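Workshop Tips: When the Gripper Drops the Block

Feb 9, 2022

I love this little bench job, and I love it more now that I know why our arm kept letting go! We run a Virko two-finger gripper through the Hopkin simulator before anything moves for real, and in June it went through 900 practice picks without a hitch. Then we changed one setting and got 74 drops overnight. These are the habits that fixed it.

1. Start with the fingers wide open and look at the gap. Ours had been closing on an old zero point, so one finger touched early and shoved the block sideways. Re-zero first, then go get your part.
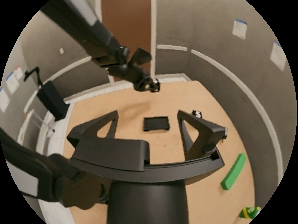

2. Park the second arm before you test a grip. Two arms over one tabletop is asking for a bump, and a bump at full speed can bend a finger (ask me about the Gevier we had before). Keep the stop button within reach, too.

3. Squeeze, then pause. Give the fingers a moment on the block before you lift. Blocks with a number on them are great for this: with the 4 lying on its side, any further twist is easy to spot.

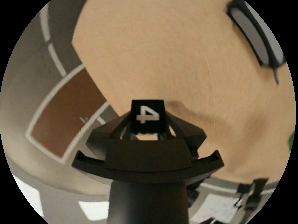
4. Write down the run number of every drop. Run 3,472 was the one that gave ours away, and I'd never have found it from memory. The log sheet I use came from Lender, and it fits on 2 pages.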